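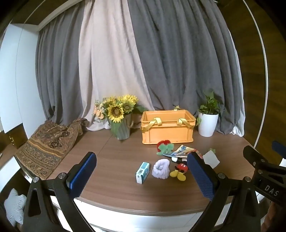
Search this unit
Enter keywords

Week 4 handout: How wood moves

Welcome back! This is the week where furniture starts to make sense, and it's my favourite one to teach. Last week we looked at how a tree grows. Now we ask what the board does once it's cut, dried and sitting in somebody's heated living room.

Wood swells and shrinks with the moisture in the air around it. It hardly moves at all along the grain, a fair bit from the centre of the tree outwards (radial), and most of all around the growth rings (tangential). Get those three directions straight in your head before the workshop. Draw them on an offcut if that helps — I still do!

Working out movement

The sum is easier than it looks. Multiply the width of the board by the shrinkage rate for that species and direction, then by the change in moisture content. Tables for the common species are in the course reader. Watch your units, and please write them down at every step. A 3,000 mm benchtop worries people because it's long, but length is the direction you can nearly ignore. Look at the width.

Try this one before class: a flat-sawn panel is 78 cm wide. Work out its movement between a humid summer and a dry, heated winter, using any species you like from the tables. Then do it again as quarter-sawn and compare. The gap between your two answers is a lovely surprise the first time.

Letting it move

A solid top screwed down hard will split, cup or drag its base out of square. Old makers knew this well, and their fixes are still the ones we use: slotted screw holes, wooden buttons running in a groove, figure-eight fasteners, and frame-and-panel doors where the panel floats free. Never glue the panel in. (Somebody does it every year, and you can hear the crack from across the room.)

Finish slows the exchange of moisture but doesn't stop it. Coat both faces of a top, including the side that never gets seen.

For next week

Read the Turcotte case study on the warped library doors and bring your worked answers. The reading quiz is out of 50 and covers weeks 1 to 4. Sample boards are in the Lernier workshop — handle them, sniff them, flex them, and put them back in the right rack!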